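Pakon 2 Wireless Earbuds: Frequently Asked Questions

Last updated 15 September 2026

These are the questions our support desk at Enach gets most often about the Pakon 2. If yours isn't covered, use the contact form at the bottom of any product page.

What is different from the first Pakon?

The Pakon 2 has a new charging case, a longer-lasting battery and a touch surface that can be turned off. The speaker drivers are the same as before, so if you already own the original and are happy with the battery, you won't hear much difference in sound.

How long does the battery last?

Each earbud plays for up to 7 hours on a full charge with noise canceling off. With noise canceling on, expect closer to 6. Loud volume and long phone calls will bring that down. The case holds enough power to refill both earbuds several times.

Why does one earbud drain faster than the other?

During calls, only one earbud uses its microphone, and that side works harder. You can choose which side in the Enach app under Calls. If one earbud loses power much faster even when you only play music, clean the metal contacts on the bud and in the case with a dry cotton swab, then charge both fully and check again.

Does the case charge wirelessly?

Yes, on any standard Qi pad. Place it with the light facing up. Wireless charging is slower than the cable, and a thick cover on the case may stop it from working at all.

Can I wear them while doing chores or exercising?

Yes. The earbuds resist sweat and light splashes. They are not made for swimming or the shower, and the case has no water protection. If the earbuds get wet, wipe them dry before putting them back in the case. 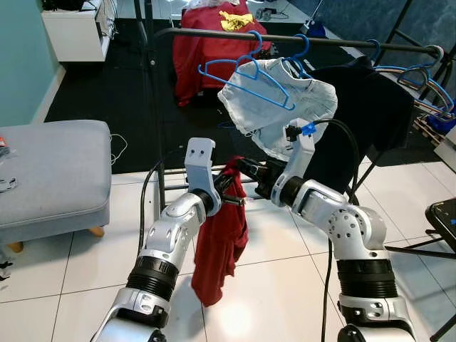

A light blue shirt on its hanger, in front of the clothes rack.

When you pull a shirt or sweater over your head, take the earbuds out first. We get a lot of lost-earbud reports that start this way. The Find screen in the app shows the last place your phone was connected to each earbud, and it can play a tone if the earbud is out of the case and still in range.

My earbuds went through the wash. Are they ruined?

Maybe not. Take them out and do not charge them or put them in the case. Leave them in a dry room at normal temperature for 2 full days. Don't use a hair dryer or an oven. After that, wipe the contacts and try charging. Washing machine damage is not covered by the warranty, but we sell single replacement earbuds.

How do I connect to a second device?

Open the case with both earbuds inside and hold the button on the back until the light blinks white. Then choose Pakon 2 in the Bluetooth list on the second device. The earbuds stay connected to both, and a phone call will pause music on the other device. To turn this off, go to Connections in the app.

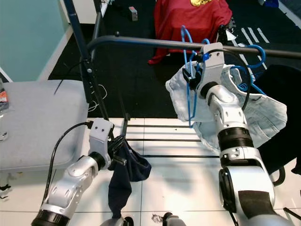 Some older laptops will connect but play no sound. In that case, remove the earbuds from the laptop's Bluetooth list, restart it and pair again. Check as well that the Pakon 2 is selected as the sound output and not only as a headset microphone.

Do I need the app?

No. Music, calls and noise canceling all work without it. You need the app for software updates, the equalizer, the Find screen and changing the touch controls.

When was the last software update?

Version 2 of the earbud software came out in March. It fixed a dropout that happened when a phone was carried in a back pocket and added a lower volume step. Updates install while the earbuds are in the case with the lid open and the case is above 70 percent charge.

Will ear tips from other brands fit?

Many will go on, but they may keep the case from closing or charging properly. Sekiguchi foam tips in the short size fit the case. The long size does not.

What does the warranty cover?

It covers faults in materials and workmanship, including a battery that fails early. It doesn't cover loss, water damage or a cracked case. Keep your receipt or order email, as we can't open a claim without it.

Where do I send a return?

Returns go to our service center in Mistamdale. Please request a return number first. Send both earbuds and the case together, even if only one part is faulty, and leave out the ear tips and cable. For hygiene reasons, used ear tips can't be returned.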